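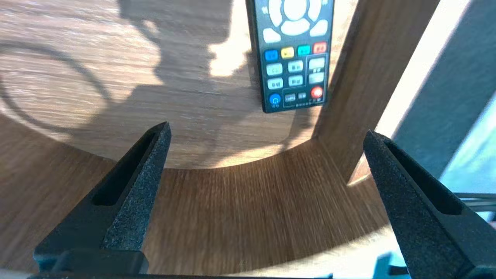

Best spot to photograph the Sastbridge crossing?
Posted by rarkent_rambler, December 2025

We're driving through next month and I'd love a decent shot of the bridge. I went in July and got nothing but haze! Is the walkway open in winter? 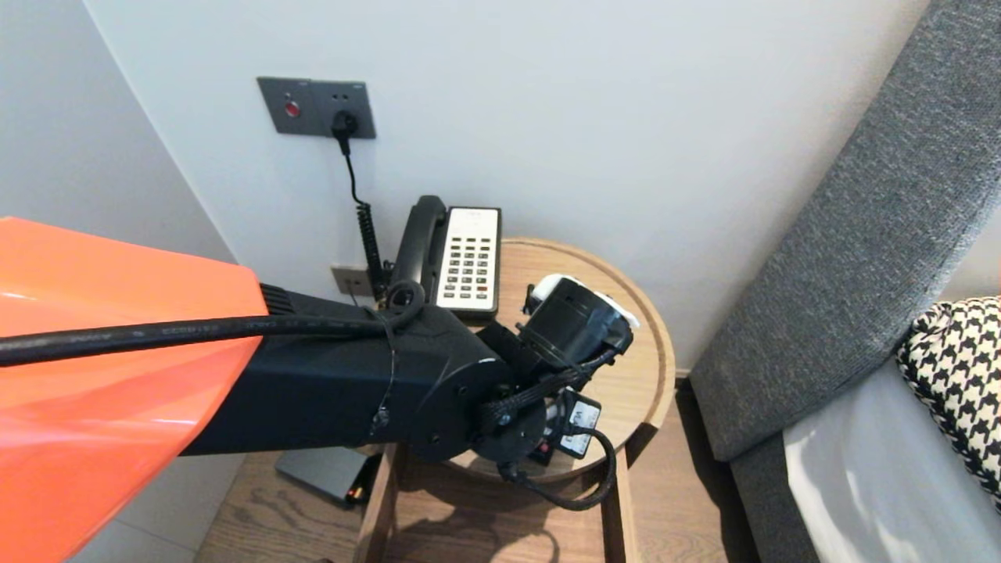
I don't mind a hike – my knees might.

pritnessgal
Oh, go to the Jafri side! Park by the boat ramp and walk the river path, maybe 10 minutes. Mornings are best, with the sun behind you and the whole arch lit up.
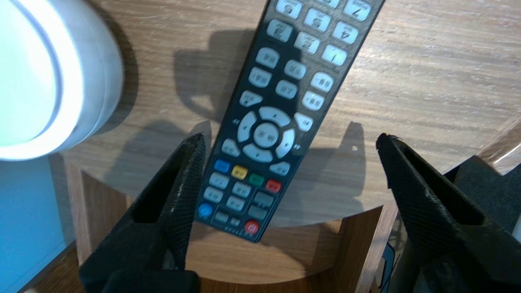
The walkway was open last winter but they shut it when it's icy, so have a backup.

toll_dodger
bring quarters for the meter

mudflat99
I like the Pritness overlook off Route 415 better.

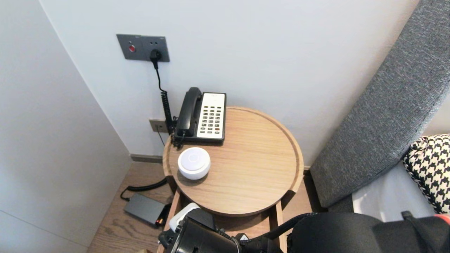
You get both towers in, and the lot's free until 8.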